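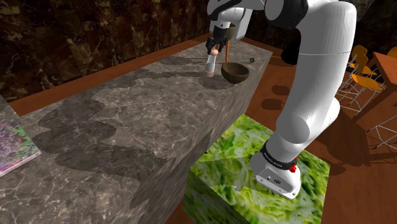 Přemysl Šindelář wrote in to ask whether a salad spinner could really be worth a whole review, and whether a clean dish towel wouldn't do the same job. Fair enough! I used the towel method for years, swinging the bundle over the back steps and getting my ankles wet. Then in April I bought the Truduten, the big one with the pull cord, and I've barely stopped making salad.

First, the pull. It's smooth and quick, and the cord goes back in without snagging, even when you yank it at an angle (I always do). Three good pulls and romaine comes out dry enough that dressing sticks to it. Butter lettuce needs a gentler hand -- two slow pulls, a shake, then one more. Spinach is the hard one. It flattens against the sides and you have to peel it off, though that has been true of every spinner I've owned.

The basket lifts out and works fine as a colander. I've used it for rinsing beans, grapes and a mountain of parsley for tabbouleh. The bowl looks nice enough to go straight to the table, and mine has.

Now the gripes. The lid has a seam underneath where water hides, so stand it on its side overnight or it drips all over the shelf. The brake button is stiff. And it's big: about 14 inches of cupboard gone, which in my kitchen meant evicting the waffle iron.

I got mine at Skurkow in Civdale, where they also carry the smaller Tóth. I tried that one at my sister's. Good little crank, but a single head of lettuce takes two rounds, so I'd only get it if you cook for one.

Would I buy the Truduten again? Yes, tomorrow. Also good for drying hand-washed socks, if you don't tell your guests.

Posted 5/12/24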